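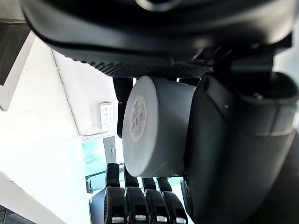 손바닥 패드를 세 번째로 바꿨다

지난 글에서 엄지 관절 이야기를 하다가 말았는데, 엄지는 그 뒤로 건드리지 않았다. 8월 내내 붙잡고 있던 건 손바닥 쪽이다. 손가락 네 개와 엄지가 물건을 감싸도 손바닥에서 미끄러지면 소용이 없다. 특히 손목을 돌리면 물건 무게가 한쪽으로 쏠리면서 천천히 빠져나간다. 손가락 힘을 올려서 해결하려고 한 적이 있는데, 모터가 뜨거워지고 소리만 커졌다.

처음 쓴 패드는 공방에 굴러다니던 평평한 실리콘 시트였다. 깨끗할 때는 잘 붙었다. 먼지가 묻으면 바로 미끄러웠고, 닦으면 다시 붙었다. 하루에 몇 번씩 손바닥을 닦고 있으니 이건 아니다 싶었다. 두 번째는 세로 홈이 있는 고무였다. 홈과 같은 방향으로 미끄러질 때 전혀 버티지 못했다. 지금 쓰는 건 표면에 작은 돌기가 촘촘한 것으로, Dokberg에서 주문했다. 배송비가 패드 값보다 비싸서 여섯 장을 한꺼번에 샀다.

붙이는 방법도 바꿨다. 전에는 양면테이프로 붙였는데 모서리부터 들떴다. 이번에는 하우징 아래쪽 테두리에 얕은 턱을 내고, 패드를 그 안에 끼운 다음 접착제를 발랐다. 턱 깊이를 잘못 잡아서 하우징을 두 번 뽑았다. 첫 번째는 패드가 턱보다 낮게 들어가서 물건이 하우징 플라스틱에 먼저 닿았다. 두 번째 출력물이 지금 것이다. 접착제는 설명서대로 30분 눌러 두었고, 그날은 더 만지지 않았다.

손 무게는 패드와 나사까지 전부 달아서 441그램이 나왔다. 여름 초에 잰 것보다 조금 늘었다. 하우징을 두껍게 뽑은 탓이다. 팔이 드는 데는 문제가 없는데, 뻗은 상태에서 멈출 때 끝이 약간 흔들린다. 흔들림은 소프트웨어에서 감속 구간을 길게 잡아서 줄였다. 대신 움직임이 느려졌다.

집에서 돌리는 작업은 별것 없다. 원통처럼 생긴 것을 집어서 옮기기, 그릇을 싱크대 쪽으로 가져가서 건조대에 넣기, 바닥에 표시한 곳 사이를 오가기. 공방에서는 작업대 위에 늘 같은 물건을 놓고 시험했는데, 집에 가져오니 조명도 다르고 높이도 다르다. 공방에서 잘 되던 것이 주방에서 안 되는 일이 생각보다 많았다.
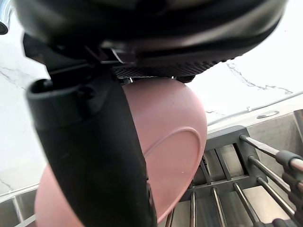 읽는 시간 4분

그릇 이야기를 조금 길게 쓴다. 그릇은 잡는 것보다 놓는 것이 어렵다. 건조대에 넣으려면 그릇을 옆으로 세운 채로 가져가야 하고, 세우면 손가락은 한쪽 면에만 닿고 반대쪽은 손바닥 패드가 받게 된다. 굽이 있는 그릇은 더 까다롭다. 손가락이 굽 위에 걸리면 각도가 틀어지고, 각도가 틀어지면 건조대 살 사이에 들어가지 않는다. 굽을 피해서 잡게 하려고 접근 방향을 조금 비틀었다. 몇 도인지는 적어 두지 않았다. 설정 파일에 남아 있으니 필요한 분은 댓글로 물어보시면 찾아보겠다.

손목 카메라도 이 작업에서 문제가 됐다. 그릇을 잡으면 화면 가운데를 그릇이 다 차지한다. 건조대는 아래쪽 구석에만 보인다. 그래서 잡기 전에 건조대 위치를 한 번 기억해 두고, 가까이 가서는 구석에 보이는 살을 기준으로 조금씩 맞춘다. Muthu Mathew 씨는 카메라를 손등 쪽으로 옮기라고 했다. 옮겨 봤더니 이번에는 손가락 끝이 안 보였다. 원래 자리로 돌렸다. 브래킷만 하나 남아서 서랍에 있다.

제어 보드는 여전히 Niltine을 쓴다. Biswas 보드로 바꿔 보라는 댓글이 있었는데, 커넥터 규격이 달라서 배선을 처음부터 다시 해야 한다. 배선은 한 번 한 것으로 충분하다. 손목을 지나는 케이블이 11가닥이고, 그중 하나가 작년에 끊어져서 찾는 데 저녁 하나를 썼다. 그 뒤로는 관절을 지나는 부분에 여유를 두고 케이블 양쪽 끝에 번호를 적어 둔다. 번호를 한쪽에만 적으면 나중에 똑같이 고생한다.

시험은 한 물건당 50번을 기준으로 하고 있다. 도중에 설정을 바꾸면 처음부터 다시 센다. 이 규칙 때문에 일요일 오후가 통째로 없어진 적이 있다. 그래도 중간에 값을 바꾸면서 이어서 세던 때의 기록은 지금 봐도 무슨 뜻인지 알 수가 없어서, 규칙은 그대로 둔다. 결과표는 다음 글에 올린다. 그릇 쪽은 아직 다 채우지 못했다.

바닥 표시는 흰 테이프로 했다. 긴 선을 기준으로 삼고, 멈출 자리는 X로 표시한다. 처음에는 바닥 질감만 보고 위치를 잡게 하려고 했는데 움직이는 동안 화면이 흐려져서 쓸 수가 없었다.

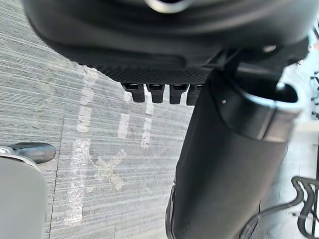 테이프 선은 흐려져도 방향은 남는다. 선이 기울어진 정도만 읽어도 본체가 얼마나 틀어졌는지는 알 수 있다. X는 멈춘 다음에 확인하는 용도로만 쓴다. 움직이면서 X를 찾게 하면 점선과 헷갈리는 일이 있었다. 점선을 없애면 간단하지만 점선은 다른 시험에 필요해서 남겨 두었다.

테이프는 시간이 지나면 닳는다. 의자 바퀴가 지나가는 자리가 특히 심하다. 폭이 넓은 것이 오래가고, 좁은 것은 끝부터 말려 올라온다. 새로 붙일 때는 먼저 붙인 것을 완전히 떼고 붙이는 편이 낫다. 겹쳐 붙였더니 가장자리가 두 줄로 잡혀서 위치가 조금씩 튀었다.

가구도 신경 써야 한다. 의자 다리나 철제 받침처럼 바닥에 낮게 깔린 것은 손이 아래로 내려갔을 때 걸리기 쉽다. 경로를 만들 때 본체 크기만 넣고 손이 내려간 높이를 빼먹은 적이 있다. 그때 하우징에 긁힌 자국이 났고, 그 하우징은 Narar 공방 선반에 올려 두었다. 지금은 이동 중에 손을 접어서 올리고, 멈춘 다음에 내린다.

남은 일을 적어 둔다. 손끝 패드는 손바닥과 같은 재질로 바꿀지 아직 정하지 못했다. 감속 구간은 물건을 들었을 때와 빈손일 때를 나눌 생각이다. 빈손일 때까지 천천히 움직일 필요는 없다. 하우징 도면은 턱 깊이를 고친 판으로 다시 올릴 예정이고, 예전 도면을 받아 가신 분은 출력하지 말고 기다려 주시면 좋겠다. 접착제 제품명을 물어본 분이 계셨는데 통에 붙은 라벨이 지워져서 다음에 살 때 확인해서 적겠다.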